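Notes from the May visit to the manipulation lab at Cisimbridge, written up for the Ultia handling group.

The visit was arranged to look at Siu, the lab's method for training one grasping policy across several arms. The claim under test is narrow. A policy trained on demonstrations from more than one arm should place small tableware more reliably than a policy trained on one arm only, given the same total number of demonstrations. Blandine Millet, who runs the work, took us through the rig first and the numbers afterwards.

## Rig

The task is pick and place with small bowls and dishes on a cloth. The cloth is left as it falls, creases included. Start positions are drawn at random before each trial and the operator sets the objects by hand.
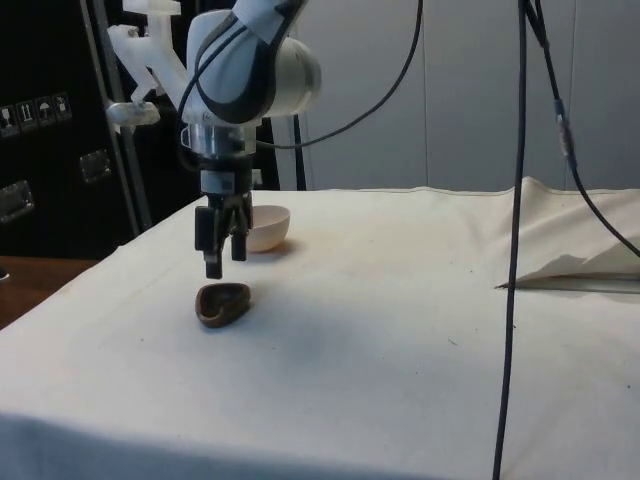 *Gripper open above the small brown bowl, cream bowl behind.*

Demonstrations are recorded by teleoperation. The training set holds 3015 of them, after filtering. Filtering removes any run with a pause of more than 3 seconds, a rule taken from the earlier Brinomico project and not revisited. Millet accepts that it probably discards some useful recoveries.

## Approach phase

Most failures occur before contact. The policy outputs short chunks of motion, and an error in height at the end of one chunk is carried into the next.
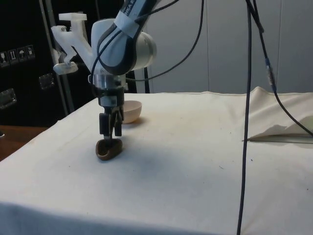
The fix in Siu is to re-estimate fingertip height at each chunk boundary and to shorten the chunk as the gap closes. This costs time. A trial takes longer than it did under the older controller, and the lab has made no attempt to win that back.

## Camera placement

We asked how much of the result depends on where the cameras sit. Each station has fixed views as well as one at the wrist, and the policy receives all of them.

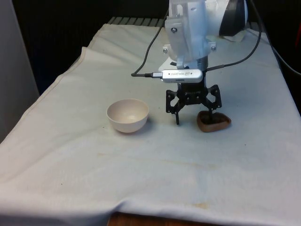

Rim grasps are the hard case for any of these views. A shallow dish gives little depth contrast, and one finger has to go inside it while the other stays out. The RealSense module on this arm is mounted across the collar directly above the gripper, so the fingers are close to the lens axis and can hide the near rim. With the wrist view removed, the policy still reached the dish but chose the wrong side of the rim more often. We were not given a figure for that.

## Results

Evaluation covered 461 trials. The single-arm baseline failed in 135 of them and Siu in just over half as many. Both were run from the same start positions. Dropped objects were scored as failures even where the arm recovered. 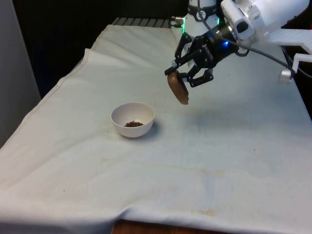

*Round brown object held near its upper edge, clear of the white bowl.*

Two points remain open for us. The trials used a small set of objects, and the cloth was never changed for a harder surface, so slip at the base is untested. Millet expects to run a bare table next and will send the trial sheets with the start positions. We have asked for the failed trials to be listed separately by phase.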